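Knotting plastic bags for storage - who else does this?

Forum: Small Spaces and Storage
Started September 19, 2023

fadwa_samir
OK I have to share this because I am weirdly thrilled about it. For years every grocery bag in this house went into one giant bag under the sink, and every time I opened the door the whole thing slid out onto my feet. Last month my cousin showed me how she twists hers and ties each one in a knot, and now I can't stop! I sit on the bed with a podcast going and do the whole pile. I got through 15 in one sitting last night and they all fit in an old Salminen cookie tin. 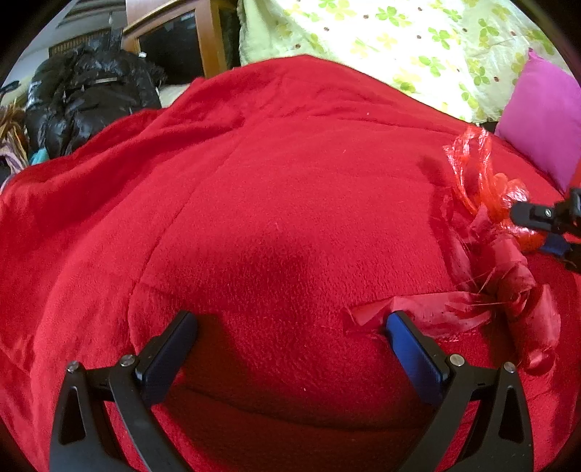 The trick is getting the air out first. Smooth the bag flat with your forearm, fold it the long way, then twist from the closed end and tie. Thin bags are the best for this - the stiff ones from Lavstead fight you the whole way. Anybody else a knotter?

pantry_moth
Team triangle here. Fold it like a paper football and it stays flat in a drawer. Knots take up too much room and then you have to pick them apart with your fingernails when you need one in a hurry.

fadwa_samir
I tried triangles! They're adorable, but mine pop open if I don't tuck the end just right, and then the drawer is a mess again. A knot stays put. And if you tie it loose it comes undone with one pull.

Siham Z.
Knotter since college! I keep 3 in the car door, 4 in my work bag and a ridiculous number in the hall closet.

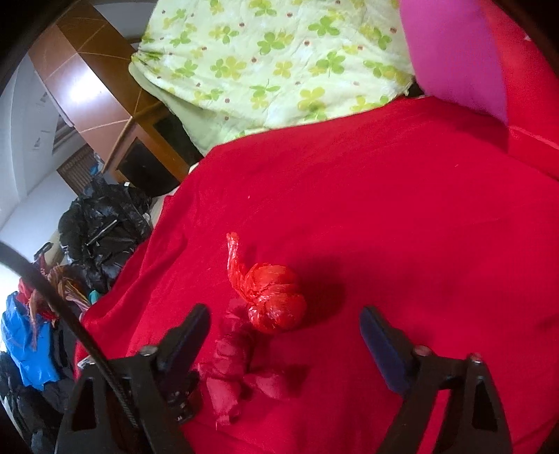 My one rule is that the knot has to be loose, and I'm strict about it. I also like to leave a little tail, because it gives you something to grab when you're digging in the bottom of a purse. A twisty end curling up off a fist-sized lump like the red one is just right for that. You can get them smaller than a fist if you wrap the twist around two fingers before you tie, but I think they're nicer to undo when they stay a bit puffy. Fadwa, do you sort yours by color? I do and my sister laughs at me.

fadwa_samir
I didn't until just now, and now I want to dump out the tin and start over, thanks a lot, Siham!

grelber50
Sorry, I'm with pantry_moth. Also, why on the bed? Red bags on a red cover, I'd lose half of them in the folds and find them with my feet at 2 am.

fadwa_samir
Ha, fair, but it's the biggest flat surface I've got. My kitchen table is about the size of a tray.

pantry_moth
Do torn ones get knotted too, or do you toss them?

Siham Z.
Torn ones go straight to the store drop-off bin. Check the bottom seam before you start twisting, I've carried wet swimsuits home in one with a hole and soaked the car seat.

grelber50
Has anybody tried the Vurura wall tube? You stuff them in the top and pull them out the bottom, no folding.

fadwa_samir
Had one, loved it for a week, then I overfilled it and two came out every time. It holds yarn now. Going to try the two-finger wrap tonight and I'll report back!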